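Handgreifer-Set Titgate von Mallport im Test

Nach gut einem halben Jahr und 307 Aufnahmen am Esstisch traue ich mich endlich an ein Urteil über das Titgate-Set. Zwei Handgreifer, ein Ladegerät, ein Beutel Ersatzpolster und die Software Porodwood, mit der man die Bewegungen später auf den Roboterarm überträgt. Seit März benutze ich das alles beinahe täglich, und ich muss sagen: Ich habe die beiden Dinger richtig liebgewonnen, obwohl sie mich anfangs ganz schön Nerven gekostet haben!

Einrichten

Die Anleitung verspricht 15 Minuten, bei mir war es ein ganzer Nachmittag (ich lese allerdings auch jede Seite zweimal). Wichtig ist, beide Backen ganz zu schließen und erst dann den Nullpunkt zu speichern. Danach kommt die Probe mit dünnen Teilen - mein liebster Schritt, weil man sofort merkt, ob die Polster sauber zueinander stehen. Ich nehme dafür, was die Küchenschublade hergibt: Holzstäbchen, Gabeln, eine Lernhilfe für Kinder. Mit einem einzelnen Stäbchen fange ich gern an, beim langen Gabelstiel zeigt sich dann, ob man auch flaches Metall ordentlich zu fassen bekommt. 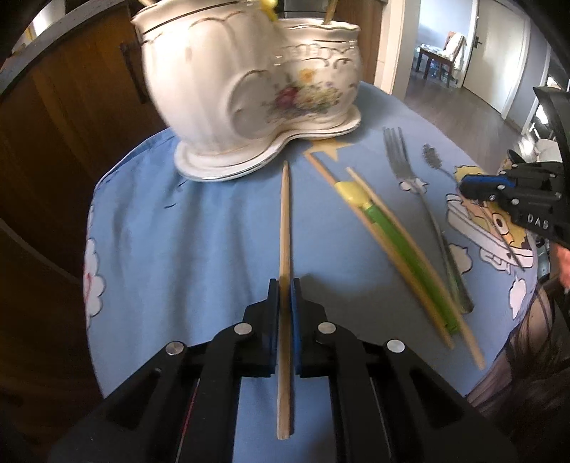 Auf beiden Bildern liegt das Besteck auf der hellblauen Decke vor dem weißen Blumentopf mit Goldrand.

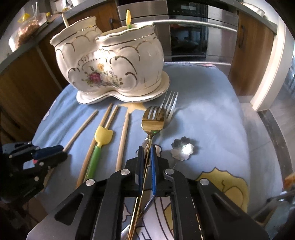

Pflege und Reparatur

Die blauen Polster wische ich nach jeder Sitzung mit einem feuchten Tuch ab, Fett vertragen sie gar nicht gut. Nach nearly-endlosem Gebrauch werden sie glatt, bei mir war es nach fast 200 Durchgängen so weit. Der Wechsel ist zum Glück leicht: altes Polster abziehen, Kleberest entfernen, neues andrücken, über Nacht liegen lassen. Die Schrauben an den Gelenken prüfe ich einmal im Monat und ziehe sie nur handfest an, sonst läuft die Backe schwer.

Geärgert hat mich der Beutel mit den Ersatzteilen, da fehlte ein Polster. Der Händler Kong hat es ohne Murren nachgeschickt. Und nach jedem Polsterwechsel will Porodwood einen neuen Nullpunkt, das steht leider erst ganz hinten im Heft.

Würde ich das Set wieder kaufen? Ja, sofort, nur einen zweiten Beutel Polster würde ich gleich mitbestellen.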